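Section 4: Before you record anything

I know, you want to get going! I did too, and I spoiled most of a morning's recordings with the Flotadier hand-held gripper by skipping this bit. So please do these steps every session, even if you only put the thing down for lunch.

1. Clear a patch of table bigger than you think you need. Plain wood is fine (I like it), so long as it doesn't wobble.

2. Open the jaws all the way and hold them low over the bare table, with nothing in between. Stay there for a slow breath or two.

3. Look over both finger pads, the screw holes on top and the inner faces. Pick off any fluff or threads before you start, with tweezers if your nails are as short as mine.

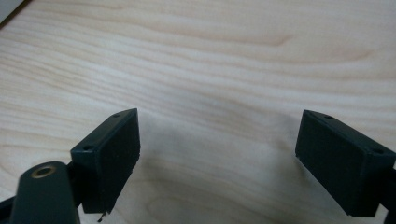 Catterall wrote in to ask whether the open-jaw check could be done once a day, as the Drodov house rules allow. My answer is no, sorry! Once per session, and again after any knock. The house rules were written for fixed arms, which don't get shoved in a rucksack.

4. Close the jaws gently, then open them again. They should meet flat. If one pad leads the other, stop and see Section 7.

Caution: keep your spare hand out of the gap while you do this. The squeeze isn't fierce but it does nip.

5. Name the session in the Oltell log before the first take (mine was 609 the last time I did this, and yes, I nearly typed 906). Fill in the pad check box as well.

6. Do one more open-jaw hold, low down, with both fingertips level and the pads just about at the wood. 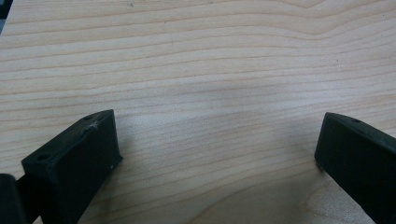
Count to three in your head, then lift straight up and carry on to your first task. Don't drag the pads along the table to get there, however tempting it is, as that's how they get scuffed.

Note: scuffs on the top edges are only looks and can be left alone. Scuffs on the gripping faces go in the log. I swap my pads every 50 sessions whatever they look like, and I write the date on the bag the new ones came in.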